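The table, finally

10/18/21

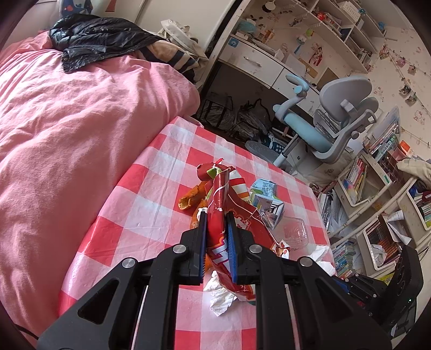 So I've had a go at my room, or at least I've started, and I'm writing this sitting on the floor with my back against the bed and a cup of tea that I keep putting down in stupid places. I told Aisling I'd be done by lunch. She sent back a single laughing face and I can't say I blame her.

I began with the little table because it was the thing annoying me most. I'd been using it as a snack shelf all week while I was finishing the Jondari essay, and you know how it goes, you eat a satsuma or an orange and you think, I'll bin that peel when I get up, and then you get up and walk straight past it. The peel had gone all curled and dry, like something you'd find on a beach. Then the red snack bag (torn open at the top and twisted over, as if I was ever going to save any for later), a stripy red and white wrapper, a milk carton I'd squashed flat, a clear plastic tub and the tissues. So many tissues! I've had this cold for ages and I think every one of them landed on that table. All on top of Mum's checked tablecloth too, the red and white one, which she gave me when I moved in and made me promise to look after. It had slid down at one side and was sagging off the edge. Sorry Mum.

It took me no time at all once I got going, that's the maddening bit. Rubbish in one bag, peel in the food caddy, carton rinsed and into the recycling. Tadhg always says cartons don't go in ours, Kerttu says they do, and the leaflet on the fridge has had a curry spilled on exactly that line. I've gone with Kerttu. The plastic tub I've kept, it'll do for hair clips. I found a scrap of patterned wrapper as well and couldn't for the life of me think what it came off. Bin.

Then I took the cloth outside and shook it off the back step and the neighbour's cat came over to inspect the crumbs and left again looking insulted. It's in the wash now with the tea towels. I did it on cool because I'm scared of the red running into the white and ending up with a pink tablecloth to go with my pink duvet.

The duvet! I haven't made the bed yet. I pulled it up a bit and then I had a lie down on it, just to see, and that was half an hour gone. My black puffer has been living at the head of the bed on top of the stripy cushion, and I've decided it's far too comfy a spot for a coat. I read for a while leaning on the pair of them and it was lovely, better than any pillow. But it's going on the hook on the door tonight and that's that. I bought that hook in April from the Namenska shop in town and it's still in its packet in a drawer, with its two little screws, so I suppose tonight means when I've borrowed a screwdriver off Tadhg.

Next is under the desk and I'm dreading it. The two black bags have been sitting there stuffed full and I've got so used to resting my feet on them that I'd stopped seeing them. I know one has got old jumpers in it for the charity shop. The other I packed in a temper when Sointu was coming to stay and I needed the floor clear in ten minutes flat, so it could be anything. I had a quick feel from the outside and there's something hard and square near the bottom. I'm hoping it's the Aaltonen radio I accused my brother of losing. If it is, I'm going to have to ring him and I'd really rather not, he'll be unbearable until Christmas.

I'm leaving the shelves alone. I know they look busy, with all the toys and the bits and bobs, but that's how I like them, and I dusted up there not that long ago. Hertta came round last week and stood looking at my little white figure for ages and asked did I want to sell it. I did not! She says hers went for 50 on Nistell, which is mad for something that size, and then she told me there was one up for 89 and I had a small wobble, I'll admit it. Still no. I'd only spend the money on more of them, I know exactly what I'm like.

I did move a couple of the photos on the string along the wall, though. The clips had bunched up at one end. I've put the one of me and Aisling at the lake nearer the desk where I can see it when I'm meant to be working. The wallpaper behind is the cartoon cats and I do still love it, even though Tadhg says it's like being watched by a jury. He's got plain magnolia and a mattress on a pallet so I won't be taking advice.

Later, after dinner.

Bag one done. It was jumpers, and a single walking boot. I don't own walking boots. I've asked in the house chat and had no answer yet.

Bag two was not the radio. The hard square thing was a jigsaw, the 400 piece one with the harbour on it that Sointu brought and we never opened, so now of course I want to do it, and of course the perfect place to do it is the table I've just cleared. Kerttu came in to borrow my charger, saw the box and sat straight down. We've got the edges done apart from 8 bits of sky which all look the same to me. She brought crisps. I made her put the bag on the windowsill and she thought I was joking.

The tablecloth came out fine, by the way, no pink at all. It's drying over the bathroom door and I can't put it back on until the jigsaw's finished, so it might be hanging there a while. Coat is still on the bed. I'm going to sleep next to it.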